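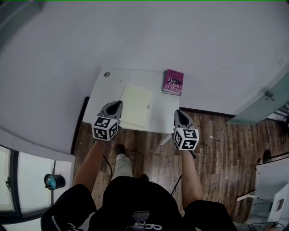 Talk notes – small libraries evening, Wirklow branch
May 27, 2021

Start w/ thanks to Cherkaoui for lending the hall. Keep short, they want questions.

Opening story: the Drendberg shelf. Village of 401 people, one bookcase in the bus shelter. Read out the note taped inside the door ("please bring back the cookbook, no hard feelings"). Pause for laugh. If no laugh, move on.

Main point – people borrow what they can see from the door. Turn covers out, even if you lose half the shelf. Drendberg did this in September and had 241 loans by the new year. Before that, hardly any.

Don't get stuck on the catalog question!! Someone always asks. Answer: a notebook is fine under 1,000 books.

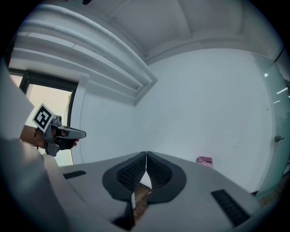
Weeding. Say the word early so they get used to it. Old travel guides, tax books, anything with mold – out. Stirkenlow got rid of 200 in one weekend and had two complaints, both about the same atlas. They gave teh atlas back.

Kids' books go low. Lower than you think. Sit on the floor and check.

Late fines: skip unless asked. My view is drop them, but Abdelghani Abdel Hamid is on after me and he'll argue the other side, leave him somthing to say.

Donations – need a rule on the wall. One bag per person, no encyclopedias. Read out the Stirkenlow sign, slowly, folks will want to copy it down.

Handout is on the chairs, sign-up sheet by the coats. Swap day for spare books, ask who has a van.

Questions. Repeat each one for the back row.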